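[storage-list] Re: Clear compartment boxes for small parts: which ones hold up?

From: Steinar Ravn
To: storage-list
Date: 01/04/2022

Kalliopi Softić wrote:
> We are replacing the cardboard trays in the fastener drawers and I have
> been asked to pick one clear box for the whole shop. Contents are M2 to
> M5 screws, washers, crimp ferrules and a few springs. Candidates are the
> Brollik and whatever Lilitz sells this year. Two questions.
> 1. Do washers migrate between compartments when the box is carried on
> its side?
> 2. Has anyone stacked them more than four high for any length of time?
> I don't care about the handle or the labels. Fixed dividers preferred.
> Kalliopi

Kalliopi,

I have used both, the Brollik since October and the Lilitz for longer than that. Answers in your order, then some remarks on the molding that may matter more than either question.

1. Migration. It depends on the gap between the top of the divider and the underside of the lid. On the Brollik I can slide one sheet of printer paper through that gap at the outer walls and two sheets at the middle of the box, where the lid bows. An M2 washer is thinner than two sheets of our paper. So yes, they migrate, but only in the middle columns. M3 and up stay put. On the Lilitz the lid has a shallow bead that drops inside each compartment and I have not found a stray washer yet. The price of the bead is that an overfilled compartment holds the lid up and the latch pops.

2. Stacking. I had six Brolliks in a column, filled with steel screws, for one winter. The bottom lid took a set and no longer closes flush. Four high is what I would write on the shelf. Troels Þorgeirsson goes higher, but his are full of ferrules, so the load is not comparable.

Now the molding. When you get a sample, put it on a plain colored mat and look at it from close up and low down. On a white bench you see very little, the clear plastic washes out. On a green mat every edge shows as a pale line and you can follow the steps in the wall.

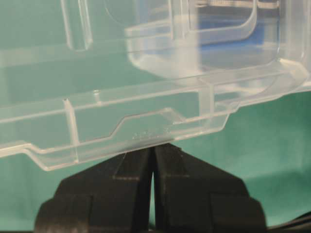
What I check for first is the inside corner radius. A generous radius lets you sweep a screw up the wall with one fingertip. A square corner traps ferrules and you end up turning the whole box over to get the last three out. Large radii cost volume, and the catalog volume is usually worked out from the outside dimensions, so fill one compartment with your real parts before you decide on a quantity.

Second is the dividers. You asked for fixed, and I agree. Removable dividers ride in slots, and a spring end will find the slot. With molded dividers, look at the foot, where the divider meets the floor. Some have a small sink mark there which does no harm. A white bloom in the same place is a stress mark and I send those back. Of the batch Pirmin Rainer ordered through Giltstead, two had it.

Third is the rim. A stepped rim is stiffer than a plain one of the same thickness, and it gives the box above something to sit against. It also collects dust. Volodymyr Kushnir runs a dry paintbrush along his once a month. I use compressed air, outdoors, with the box empty.
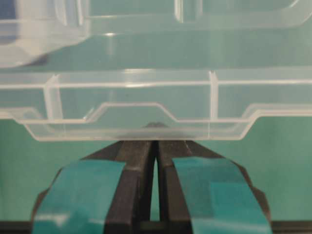
Front rim, raised center section, with a divider near each end of it.

A raised section like that needs watching if you plan to hang labels over the front. A straight label strip bridges the step and peels at both shoulders. Cut the strip to fit inside the flat part, or put the labels on the lid, which has its own problem: lids get swapped. We number the lid and the base with the same paint pen. Our stock code for the M3 x 8 pan heads is 3509 and it is on both halves.

On cleaning: lukewarm water and dish soap, then air dry. Do not use the citrus degreaser. I crazed one Lilitz lid with it overnight. Isopropyl has been all right on the Brollik for quick wiping, but I have not left it soaking and would not.

If you are buying for the whole shop, stay with one footprint. We have a few old Ó Conaill boxes mixed in and they sit on a Brollik well enough until somebody pulls out the drawer quickly. Then you are sorting screws off the floor. I picked up 600 washers in one session and did not enjoy it.

For your list of contents I would take the Lilitz for the M2 hardware and springs, and the Brollik for everything else. If it really has to be one model, the Lilitz, filled to three quarters.

I still need the lid gap on the current Lilitz. Mine are from the older mold. If anybody has a new one and a set of feeler gauges, please measure at the center and at one corner, lid latched, box empty, and post both numbers here.

Steinar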